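Friday, late

Got home from the men's health evening at the Fashola center with a tote bag, a pen and a leaflet telling me to "start the conversation." I have had the conversation. I had it with Arnar Gunnlaugsson in the parking lot for most of an hour, and neither of us came away any healthier.

The speaker was from Enargate, who make a home blood test called Nokumine. Prick your finger, mail it off, get a score out of 2000. He got 609 and was told he was "trending." Trending where? I put my hand up and asked what a normal score was for a man my age, and he said the number was personal to me. Then how do they know it's out of 2000? He laughed and took the next question, which was about parking.

Onyekachi Igwe was more use. She's the nurse who does the clinic on the second floor, and they gave her the last 20 minutes, when half the room was already looking for coats. She said get your blood pressure taken, know what your father had, and don't sit on a symptom until after the holidays. No slides. I wrote down "father" and underlined it, then remembered I don't really know what he had. Mom always said "his chest" and changed the subject. I should call my aunt. 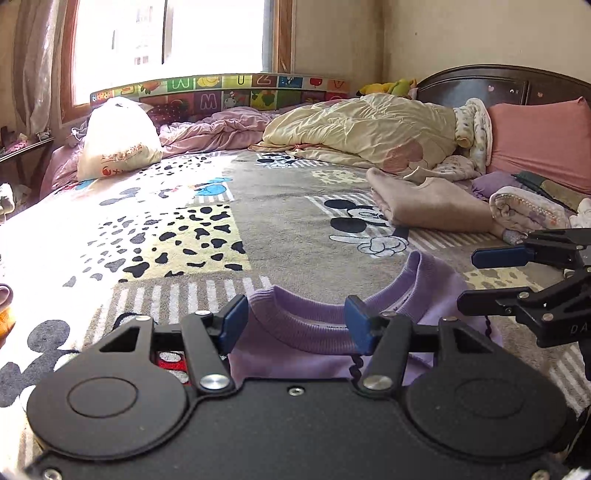 Purple sweater on the cartoon blanket, May.

Arnar is growing the mustache again. He says it raises awareness. I asked him of what, and he said, well, you're asking, aren't you. I suppose that's how it works, but he hasn't had a checkup in years himself and I told him so. He said I was a fine one to talk. My own last one was when we still had the Brellow plan at work, so call that a draw.

We ended up agreeing to book 2 appointments, one each, and send the other the confirmation. I doubt he'll do it. I doubt I will either, with the phone line the way it is, but I've put the clinic number by the kettle.

Took the cuff out of the hall closet before bed and the batteries are dead. The Nokumine pen doesn't write.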